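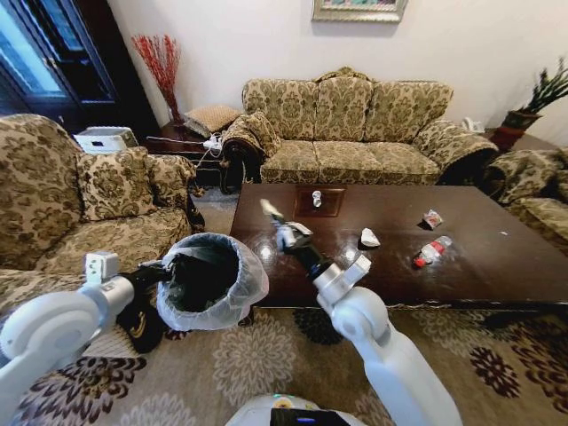
Clearing the coffee table, with the bin held in the left gripper.

Progress report, March: house rules for tidying robots
Prepared by Kamran Shahbazi for the Jayasinghe fund

The draft code of practice now stands at 30 rules, down from 40. Ten were Leonidas Fragkou's and said much the same thing in different moods. He has taken it well.

Most of the period went on rule 2, which covers what a robot may throw away without asking. Our first wording was "obvious rubbish". Jamshid Akbari asked whether a half-read letter was obvious, and we lost an afternoon. The new wording lists wrappers, used napkins and empty bottles, and tells the robot to leave anything else where it is and ask. A glass is never rubbish, whatever is in it.
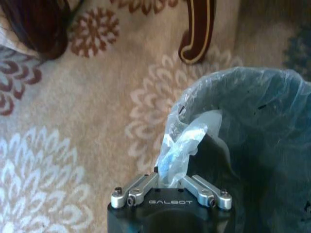 Bins and liners

Velloteck's comments on this section ran longer than the section. We have kept three points:

The gripper may hold a bin by the rim but must not pull the liner off it.
Light plastic must be let go over the opening, well clear of the fold.
An item that misses is picked up before the next one is started.

Mojtaba Shirazi wants a fourth, on who empties the bin. It has been moved to the next period, along with the invoice for the rug cleaning.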